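How to Survive Your First Month of Studying Abroad

I moved into the Clendley residence hall with one suitcase, a rice cooker I was not allowed to use, and great confidence in my English. Two of these were confiscated within a week. What follows is the advice I would have ignored at the time.

Sort out your paperwork before you unpack. The international office opens at 9, and the line starts forming at 8. Bring your passport, your admission letter and a printed copy of your lease. They will tell you that a phone screenshot is fine. Bring the paper.

Next, open a bank account. Until the card arrives you will live on cash, so set aside enough for two weeks of groceries. My deposit on the room was 880, due up front, and I then ate lentils for 4 days.

Go to every welcome event in the first week, even the bad ones. I met Azra Dervishi at a scavenger hunt we both quit after 60 minutes, and we have shared notes ever since.
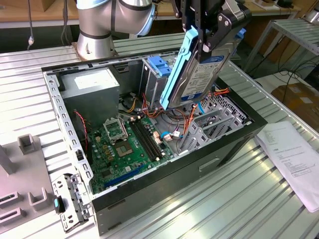

Pick your classes with a little mercy toward yourself. Your adviser will say five is normal. Take four, and make one of them something numbered 102 or lower. My adviser, Biljana Omerović, let me drop statistics in the second week with only one sigh.

Call home on a schedule. I told my mother I would ring "whenever I could," and she took this to mean hourly. We settled on Sunday evenings, her time, and she still texts in between to ask if I own a proper coat.

I bought the coat in May, on sale.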